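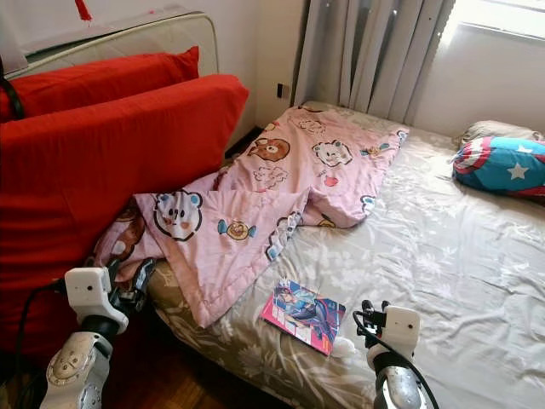 Bear-print blanket and red cushions

Dedska share dealing account: review after a year and a bit
Sang-wook Woo, 17/01/2020

I opened a Dedska account with £600 and have paid in more since, so that the total I have put in now stands at £3,000. Before that I used Zeman, which I still have for my ISA. This review covers the ordinary dealing account on the phone app and on the website. I have not tried the pension or the junior account.

Opening the account
The form took one evening. You need your National Insurance number, a bank card in your own name and a photo of your passport or driving licence. My passport photo was refused twice for glare and accepted the third time when I did it by the window. The account was open the next morning and the money showed up the same day.

If you hold shares elsewhere you can move them across, but only from brokers on Dedska's list, and only whole shares. Zeman is on the list. I moved one holding as a test and it took five weeks. During that time the shares did not show in either account. Support told me this was normal. The average purchase price did not come across with them, so the app showed a gain of zero until I typed the old price in by hand.

Buying and selling
Dealing costs £3.95 a trade for UK shares. US shares are the same plus a currency charge of 0.75 per cent each way, which you will find on the third page of the fees document and in small grey type on the order screen. On a small order the currency charge hardly matters. On a sale of £869 I paid £6.52 for the exchange on top of the dealing fee, and Zeman would have charged me less overall.

There are three order types: at market, limit and stop. Limit orders last up to 30 days and then lapse without a message. I missed one that way. I had set a price for Mandano when it first came to market, the order ran out on a Sunday, and the price reached my limit two days later. A notification would have been enough. Zeman sends an email the day before.

New listings
This was the reason I joined. Dedska lets private customers apply for shares in some flotations at the offer price, with a minimum of £550. There have been four since I opened the account. I applied for two and got shares in both, though in the case of Mandano I was given a little under half of what I asked for. The unused money was back in my cash balance the following working day.

The page for each flotation has the prospectus as a PDF, the timetable and a short summary written by Dedska. The summaries are readable but thin on risk. The Mandano one gave a single line to the fact that existing shareholders could sell after six months. They did, and the shares fell 14 per cent that week. It was in the prospectus, and I should have read that more carefully, but I would like to see it higher up on the page.

You cannot sell shares from a flotation through the app on the first morning of trading. You have to ring up. I waited on the phone for 25 minutes and by then had changed my mind.
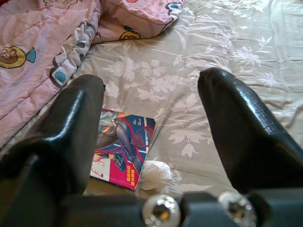

The unmade bed

Charts and prices
Prices are delayed by 15 minutes unless you pay £4 a month. I paid for two months and cancelled, as I don't trade often enough to use it. The charts go back ten years for older companies. You can compare two shares on one chart but not three, and dividends are left out, so a steady payer looks worse than it has been.

The company pages carry the official announcements within a minute or so of release. That part is good and I use it most days, even for shares I hold at Zeman.

The app
It is quick and has crashed on me only once. The portfolio page opens on today's gain or loss in large green or red figures and there is no setting to change this to gain since purchase. I found I was looking at it too much, so I moved the app off my home screen. The website is slower but has the full order history, and it is the only place you can download a tax certificate. Last year's one arrived in the middle of February and had the right figures in it.

Customer service
I have written to them four times. Three answers came within a day and dealt with the question. The fourth, about the missing purchase price, took nine days and was copied from the help page.

Compared with the others
Zeman costs more for UK trades and has no access to flotations, but its currency charge is lower and its emails are better. I also looked at Clollaton, which has no dealing fee at all. It only offers large companies, however, and it closes your account if you leave it empty for three months.

Good: flotations at the offer price, fast announcements, simple order screen
Bad: currency charge, limit orders that lapse in silence, slow transfers in

Score: 7 out of 10. I am keeping the account for UK shares and new listings and will carry on buying US shares through Zeman.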